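Speaker notes: Meter and page turns in rhyming picture books
Padeck Children's Writing Day, morning session
Volodymyr Sirko

Slide 1. Title

Wait for the back doors to close. Handout is two-sided; the scansion key is on the back. Say that the talk covers verse for ages three to seven, read aloud by an adult. Chapter books in verse are Eetu Sjöberg's topic after lunch, so send those questions to him.

Slide 2. Why editors turn down rhyme

Common belief: publishers don't want rhyme. The reports we get at Senmont say something narrower. The usual complaint is that the reader has to know in advance where the stress falls. The author knows, so the author never hears the fault. A parent reading the book cold at bedtime hears it by the second spread.

Read the duck stanza from the handout twice. First time as the author reads it, second time flat, with normal speech stress. Pause. Ask where it broke. (Line three, on "umbrella". The meter wants UM-brel-la.)

Slide 3. Counting stresses

Syllable counts are a weak test. Two lines of 9 syllables each can carry three stresses or four, and the ear goes by the stresses. Mark stresses only, in pencil, on a printed page. Leave the unstressed syllables alone until the second pass.

Most picture book verse in English uses four stresses to a line, or alternates four and three. An extra light syllable at the start of a line is usually harmless. An extra light syllable in the middle needs a fast word around it: "of the", "in a", "to the". 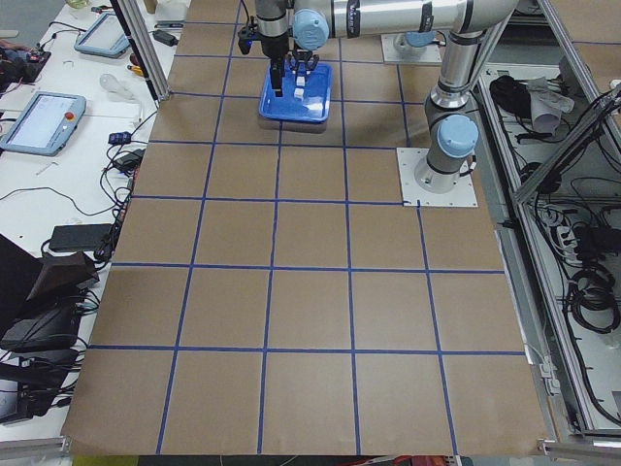

Regional accents change the count. "Fire" is one syllable for some readers and two for others. "Caramel" goes both ways and so does "family". Keep these words out of the rhyme position and away from any line that is already tight.

Slide 4. Rhyme that steers the plot

Show the two drafts of The Bear at Tolness side by side. In draft one the bear goes to the dentist in stanza six. Nothing leads to the dentist. He is there because stanza six needed a partner for "apprentice", and it isn't even a full rhyme.

Test to give them: write the story in plain prose, 5 sentences, before any verse. If an event in the verse is missing from the prose, find out which rhyme put it there. Then cut the event or earn it.

Inverted word order belongs under the same heading. "To the market he did go" is a repair, and children don't talk that way. Neither do the adults reading to them.

Slide 5. Length

The manuscript we bought for the Kovalchuk list came in at 3,229 words. The printed book runs some 700. Be clear that this was an unusual cut and the author did it over four rounds. What went first: description the illustrator would cover, and every stanza that repeated the refrain without changing anything.

A refrain should move. One word different each time is enough, provided the child can guess which word it will be.

Slide 6. Page turns

A standard 32-page book leaves twelve to fourteen spreads for the story, depending on endpapers. Mark the turns in your dummy. Do not split a couplet across a turn unless the second rhyme is the surprise. When it works, the listener supplies the word before the page is over. When it doesn't, the adult has lost the beat and has to start the line again.

Read the otter spread here. Stop at "and under the bed was a" – hold it – then turn.

Slide 7. Exercise

Pairs, one stanza each, own work. Swap pages. Partner reads aloud without preparation and the author stays silent. Author marks each place where the reader slows down or goes back. No discussion until both have been read.

If running late, drop slide 8 and go straight to questions.

Slide 8. Near rhyme

"Home" and "alone" will pass in a song. In a picture book they draw attention, more so at the end of a stanza. Some editors allow one per book. My own practice is to query every one and keep those the author defends.

Questions. Repeat each one into the microphone. Submission guidelines are on the last page of the handout.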